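Workshop Projects: The Kitchen Arm

The Dorkside Shared Workshop has continued its support for members' automation projects through the autumn, and the committee on projects has asked that progress on the kitchen arm be reported in this issue. The project is led by Milovan Shehu, with Wajid Paracha responsible for the control software. It occupies the rear bench on the upper floor and one of the two workshop computers.

The aim of the project is to build a member-made arm capable of simple tasks in a domestic kitchen. Before any metal is cut for the final version, the whole of the work is being carried out in simulation. A virtual kitchen has been prepared with fitted cabinets, a tiled splashback, a sink and a run of worktop, and the arm is placed within it at a working distance from the units. 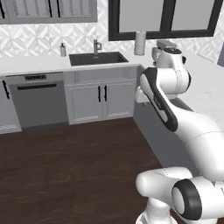
Issue 74

Members who attended the November open evening will recall that the first model of the room was a plain box with a single worktop. The present model is considerably fuller. Mr Shehu measured cupboard heights and worktop depths in several members' homes, and settled on a layout that gives the arm corners to reach into and small items to avoid. Door handles were modelled separately from the doors, so that a later version of the software may attempt to open them.

The control program, which the team has named Eskola, plans each movement of the arm and checks it against the outlines of the furniture before the movement is carried out. Up to the date of this report 728 trial movements had been recorded. Of these, 173 were stopped by the program on the grounds that some part of the arm would have passed too close to a cabinet or to the worktop edge. Mr Paracha regards this number as acceptable for the present stage, though he has noted that the lower links account for more of the stoppages than the hand does. The margin allowed around every solid object is at present 70 millimetres - generous for open floor, but awkward wherever the arm must come in low over the front of a worktop.
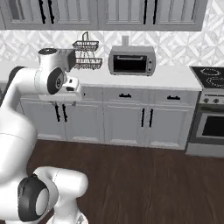 A reduced margin for the hand alone is to be tried next, with the larger figure kept for the rest of the arm. The two settings will be held in one file, and members wishing to run the simulation for themselves are asked not to alter that file on the workshop computer. Copies may be taken to a personal folder and changed there freely.

Work has also begun on the view from the hand. The simulated camera looks past the fingers towards the surface beneath, and the software must judge from this view how far the hand stands from a table or worktop. Wood grain has proved a useful test, as the pattern runs in one direction and offers few firm edges on which to fix.

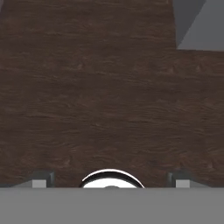

Two methods of judging distance are being compared. The first, known in the team's notes as Baturov, relies on the camera view alone. The second, Atenico, combines that view with the joint positions reported by the arm. Results for both will be entered in the project log, which is kept in the grey binder beside the rear bench.

Members are reminded that the upper-floor computer is reserved for the project until six in the evening, and that long simulation runs should not be interrupted. Offers of help with the turning of joint housings for the physical arm would be welcome and should be made to Mr Shehu. Questions concerning the software should be addressed to Mr Paracha in writing, by way of the members' pigeonholes.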